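Wollstead lab says tidying robots still have plenty to learn

2025-12-13

Anyone hoping to hand over the laundry by next Christmas may want to keep the basket handy a little longer. The people at Sekgate, who have been working on household robots in Wollstead since September, opened their doors to neighbors this week and were refreshingly frank about how far along things are, which is to say somewhere near the toy box.

Their Runar project starts with the plainest chore of all, putting a thing where it belongs. A loop drawn in black marker on a whiteboard stands in for the bin or the drawer, and colored cubes stand in for everything a family leaves lying about.

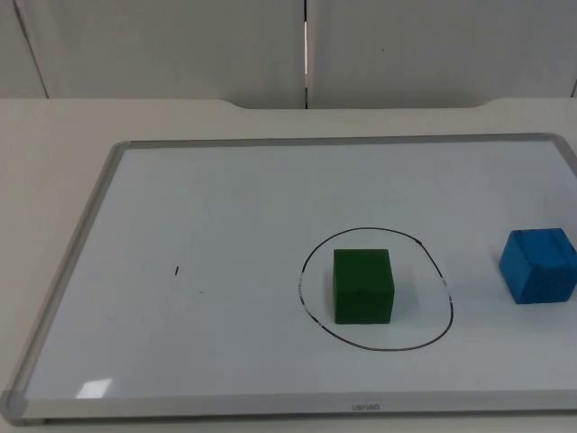
Slow going, but going

The team has logged 2,162 attempts at the task so far and hopes to reach 3,000 before moving on to cups and socks. Worn old blocks are welcome here – a kitchen is full of scratched and scuffed things, after all, and a machine has to know a blue cube even when a good deal of its face is covered in dark marks.
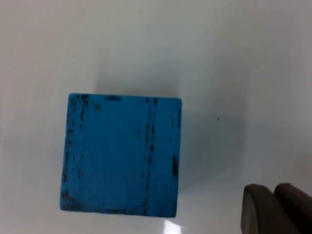 Shop-floor work may well come sooner. Nyarko, the parts supplier across town, has offered a sorting bench for a trial in which 70 bins would stay put all day long, a kindness no living room ever does for anybody. Folding, scrubbing and loading the dishwasher are all further off, and the lab would not be coaxed into naming a year for any of them – though it did promise another open evening in the spring, with cider.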